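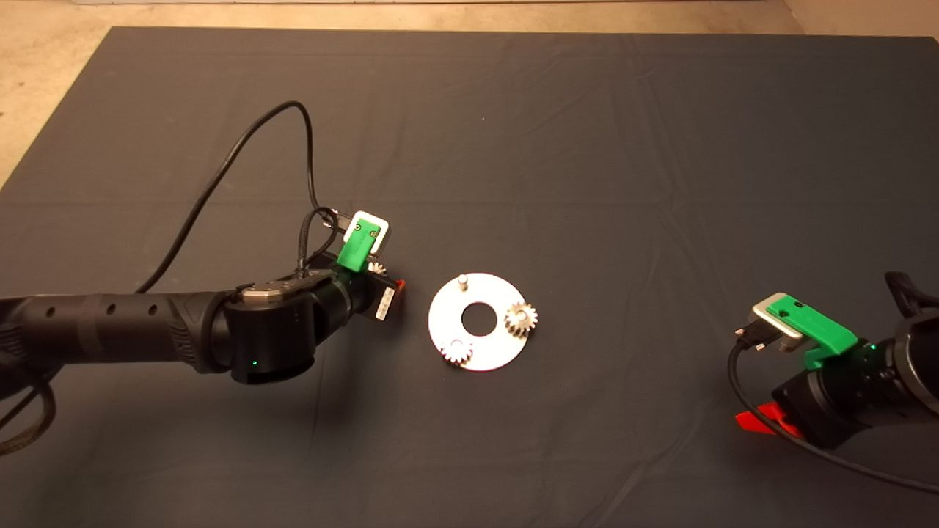

Opinion
February

Keep the small parts on the shelf

By the Clekent Review opinion desk

My kitchen mixer stopped turning in the middle of a batch of bread dough. The motor still ran. With the cover off, the trouble was easy to find: one gear, small enough to sit on a thumbnail, had lost most of its teeth.

The maker does not sell that gear. It sells a complete gearbox for $158, and the wait when I called was 31 days. A new mixer of the same size was on sale at the mall in Jurkorlow for not much more, and the person on the phone suggested I look at that instead. She was polite about it and I don't blame her. She was reading what the screen told her to read.

I think a company that sells a machine should have to sell the parts inside it, one at a time, for a reasonable number of years. Parts that wear by design, such as gears, belts, seals and brushes, should come first. They should have a number, a price and a drawing that anyone can look up.

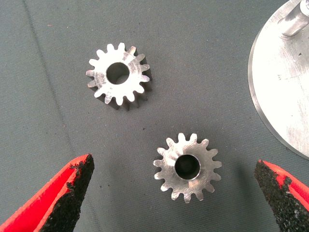

Small spur gears. Parts of this size are seldom listed for sale on their own.

The usual objection is cost. Warehousing takes money, and a manufacturer with a long catalogue would have to keep thousands of little bins. I accept that. But these parts already exist, and somebody already orders them by the carton to build the product. Keeping a share of each run aside is a modest expense, and I would pay a few dollars more at the till to cover it. If a company would sooner not stock a part, it could publish the dimensions and let a local machine shop make it.

The second objection is safety. Nobody wants an amateur inside a microwave, and I would leave those out. A mixer gear is a different matter. So is the wheel on a dishwasher rack, or the latch on a dryer door, both of which I have been told are sold only as part of a larger assembly.

There used to be a parts counter in Zirnura, on the street behind the arena. You brought in the broken piece and the man behind the counter laid it beside others until he found the match. It closed when the distributors stopped selling to small shops. The nearest one now is in Liew, and it is open until noon. I drove there with my gear in an envelope. They had nothing that fit, but they did know of a retired machinist, and he cut me one in brass for $24.

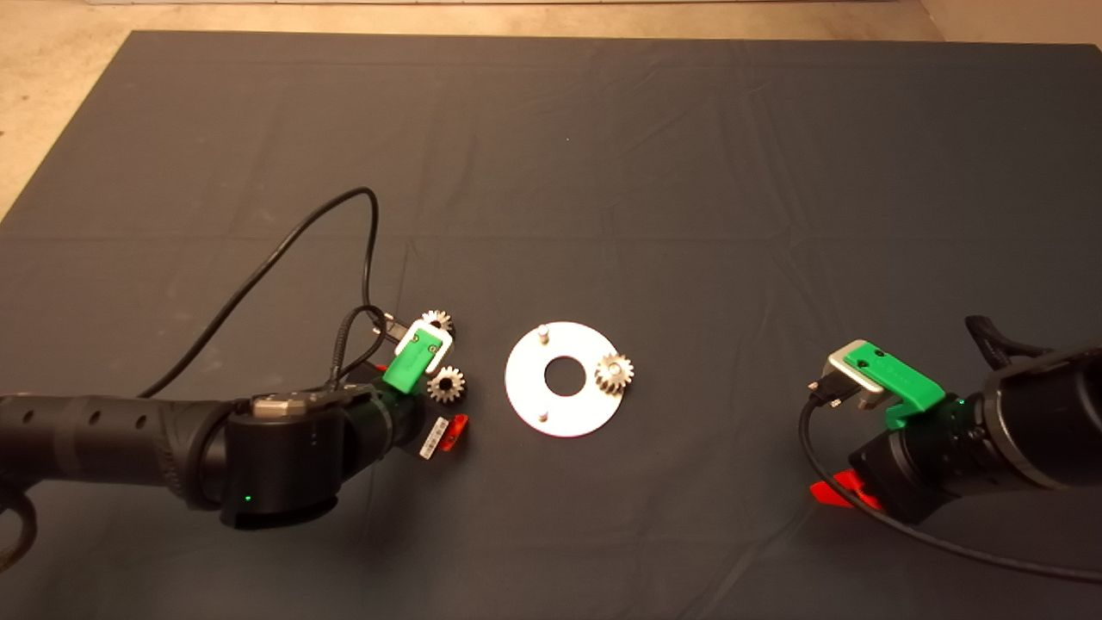 Metal gear parts on a dark grey cloth.

The mixer works again. It is a little louder than before, and I expect the brass will outlast the rest of it. Most people would not have spent two mornings on this, and they shouldn't have to. When the town last reported on small appliances left at the transfer station, the figure was roughly 1680 for the year. I would like to know how many of them needed one part.

A provincial bill on repair has been promised twice and should be tabled this spring - if it is, read the section on parts before the section on manuals. Manuals are useful, but a manual that ends with an instruction to order an assembly is of limited help to anyone with a broken gear.

We use cookies to improve your visit. By continuing to browse you accept our cookie policy. Accept | Manage settings

Related
Why the Liew bus needs a later run
Letters: the arena roof and who pays for it
Jurkorlow library extends its tool lending hours
What goes in the blue bin, and what doesn't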